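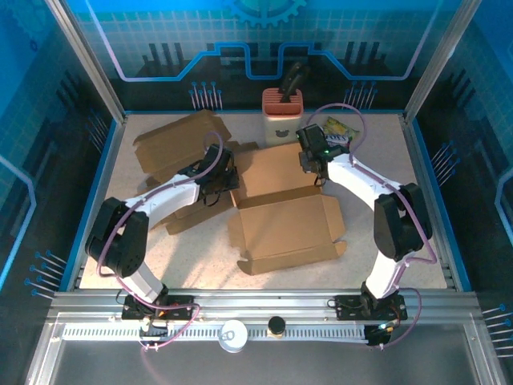
Two arms on a shared rail, with cardboard on the work surface.

The Benum trainer is due to begin its second block of taxi tests in September, after a change to the nose gear steering. Mereana Whitcombe, who leads ground test at Urkar, says the first block showed a shimmy at 30 knots that the rig had not reproduced.

"We had the damper set for a new tyre," she says. "With a worn tyre the margin was too small. The damper has been resized and the torque link bushes are now a closer fit."

The revised leg has completed 100 simulated landings on the drop rig at Panganiban. Whitcombe expects 12 taxi runs, the last of them with an offset load in the rear cockpit. The wing tanks will be part filled throughout.

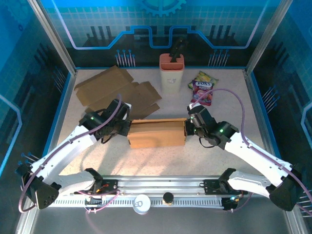
Issue 9

Shabani Mfinanga, the project's structures engineer, is more concerned with the frame behind the gear bay. Strain readings there were higher than predicted under hard braking. "They were inside the limit, but the model was wrong and we need to know why," he says. His team has added gauges on both sides of the frame and will compare the results after each run.

Asked whether the change adds weight, Mfinanga says the new damper is heavier and that the bracket has been thinned to recover part of it. The drawings have been reissued.

High-speed runs will follow once the brake data has been read. Neither engineer would give a date for first flight. "The aircraft has to stop straight first," says Whitcombe.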